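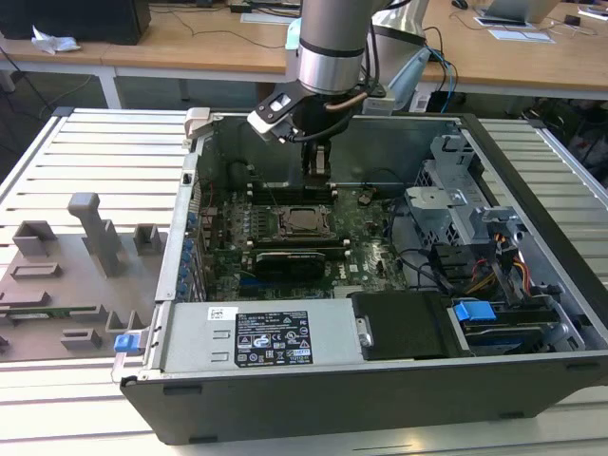 # Opening and Studying an Old Desktop Computer

Project report, Hardware Basics course
Group Osel
13 Nov 2020

## 1. Why we chose this topic

In our course every group had to take one everyday machine and explain how it is built. Our group took a desktop computer of the tower type. All members of our group use laptops, and before this project most of us had never seen the inside of a computer with our own eyes. We wanted to learn the names of the parts, the order in which they must be removed, and which parts can still be used again.

The practical work was done in the Privura workshop of our school. The written part was done at home, and the members sent their notes to one shared file. Because English is the working language of the course, I wrote the final text and the others corrected it.

## 2. The work place

We laid the computer on its side on the white metal worktable. The top of this table is made of slats. It is a strong table, but a small screw can fall between the slats, so in the second session we kept a tray close to the case and put each screw there directly. I recommend this to the next group.

The side position is important. When the side panel is off and the tower is lying down, the motherboard is flat like a map and you look at it from above. We also tried to work with the tower standing, and it was much more difficult. The graphics card is heavy on one side, and it pulls on its slot when you open the lock.

## 3. What is inside

### 3.1 Motherboard and processor

The motherboard is green and it is in the middle of the case. All other parts are connected to it, either directly or with cables. At its center is the socket for the processor. In the picture the socket is open and the silver processor is without any cover, with the metal retention frame around it.

Between the processor and its cooler there must be thermal paste. We learned that the old paste should be cleaned away before the cooler goes back. Our guide from the Lucero course book says to use a soft cloth and alcohol and to wait until the surface is dry. We also learned never to touch the contacts under the processor. The teacher repeated this many times.

### 3.2 Memory slots

The memory slots of this board are black and they are placed in two rows, with the processor socket between them. This surprised us. In the drawings of our course book all the memory slots are together on one side of the socket. We searched for an explanation and understood that different makers arrange the board in different ways. For a report like ours this was a good lesson — the drawing in the book is only one possibility.

A memory module is removed by pushing the small locks at the ends of the slot. It should be held by the edges. When it is put back, the notch must agree with the slot. If it does not go in easily, the direction is probably wrong and you should not press harder.

### 3.3 Graphics card and rear connectors

The graphics card is black and sits in a slot in the lower part of the board. The rear connectors and the brackets of the expansion slots make a column along one wall of the case. The connectors of our computer are blue.

To take out a graphics card, first the screw or the clip at the bracket is opened, and after this the lock of the slot. We forgot the second lock at the first try, and we are lucky that we pulled only gently.

### 3.4 Drives and cables

The drive cage is gray metal with perforated panels. The holes let the air pass, and they also make the cage lighter. One drive sled has a blue plastic handle, and near it is a black drive carrier with a small silver tab. We liked the blue handle because it shows immediately where the hand should go. In my opinion more parts of a computer should be marked in such a way.

The power wires near the cage are yellow, red and orange. According to the table in our course book, yellow is 12 volts, red is 5 volts and orange is 3.3 volts. There are also thin black and red wires which go over the board. We found that the thin wires are the most difficult for putting back, because their connectors are small and many of them look alike.

## 4. Order of work

After the first session we wrote the order which seems best to us:

1. Switch off the computer, remove the power cord and press the power button once more.
2. Touch bare metal of the case to remove static electricity.
3. Lay the tower on its side and take off the side panel.
4. Take a photo of all cables before any of them is disconnected.
5. Remove the graphics card.
6. Remove the memory modules.
7. Remove the drives with their sleds or carriers.
8. Disconnect the power wires from the motherboard. Hold the connector, never the wires.
9. Remove the cooler, open the retention frame and take out the processor last.

We discussed step 9 for a long time. Some members wanted to take out the processor early, while the board is still firmly in its place. Others thought it is safer in its socket until the end. Both ways are possible and we did not test which one is faster.

## 5. Difficulties

The first session took 71 minutes, longer than we had planned. Much of this time we spent on cables, since we had no labels. For the second session we made labels from paper tape and used the Niltuvton part list, where each part has a number and a line for remarks.

Another difficulty was language. The same part has different names in different books, for example "drive cage" and "drive bay". In this report I use "drive cage" for the metal frame and "drive carrier" or "sled" for the piece which holds one drive.

## 6. What remains to do

We still have to put the parts back by following our list in the opposite direction, and then compare the cables with the photos. The part list needs two more columns, one for the condition of the part and one for the possible reuse. The finished list will be added to this report as an appendix.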